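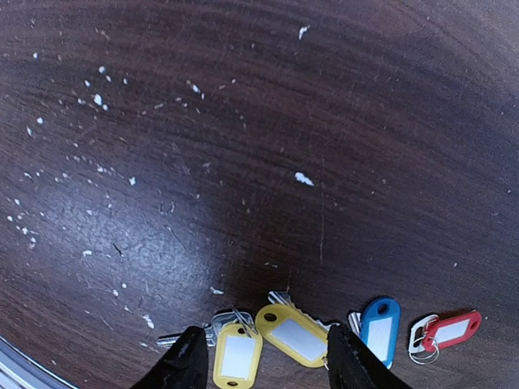
Student Projects > Food & Society

Last updated: 28/11/2025

Who still eats at the big table? My project on shared lunches at Flarow

I picked this topic because I was hungry, which my tutor says is a fair enough place to start. The canteen at Flarow has one long table in the middle and lots of small ones round the walls, and I'd noticed that people would rather queue for a small one than sit down next to someone they didn't know. I wanted to find out if that was a real thing or just me being nosey.

So I did a survey. I handed out paper forms at lunch and got 100 back (I stopped there – my bag was full and so was the week's timetable). I also kept a lunch diary for 11 days, where I sat at the long table every day and wrote down what happened, and I did three longer chats with people who said on their form that they'd be happy to talk.

The survey was mostly tick boxes. I asked where people sat, who with, if they brought food from home, and if they'd ever shared any of it. The last question was an open one, "What would make you sit with someone new?", and that was by far the best bit of the whole project. Loads of people wrote something about food. One form just said "chips" in capital letters!

Most people who ticked "small table" said they did it out of habit. They'd sat there in their first week and never moved. Hardly anyone said they disliked the long table, they just thought of it as belonging to somebody else, usually the year above. I'd expected noise to be the big complaint and it barely came up.

The diary was harder than I thought it'd be. For the first few days I ate my sandwich in silence and wrote "nothing" in my notebook. Then I started bringing Mushi, the little rice snacks from the shop on Cumov Road, and leaving the bag open next to me. That changed things a lot – people asked what they were, took one, pulled a face or took another, and then we'd be chatting. I know this means I was messing with my own results. I've put those days in a separate table in the appendix so you can see which ones were snack days.

In the longer chats I asked about meals at home as well. All three people had grown up with a rule of some kind, like no phones or nobody leaves until everyone's done, and two of them missed it more than they thought they would. The third said she was glad to be rid of it and likes eating on her own with a book. I really liked that answer and I tried to give it proper space in the write-up, as it would've been easy to make the whole thing sound like eating alone is sad.

What I'd do differently: I'd ask the catering staff, who must know more about this than any of us. I'd also word question four better. Half the forms had a note next to it asking what I meant by "share", and fair enough, a bite of someone's cake and a whole cooked meal are pretty different.

I'm running a smaller version at the Fludirico site in January, where they only have small tables, and I'll bring the same snacks if the shop still has them.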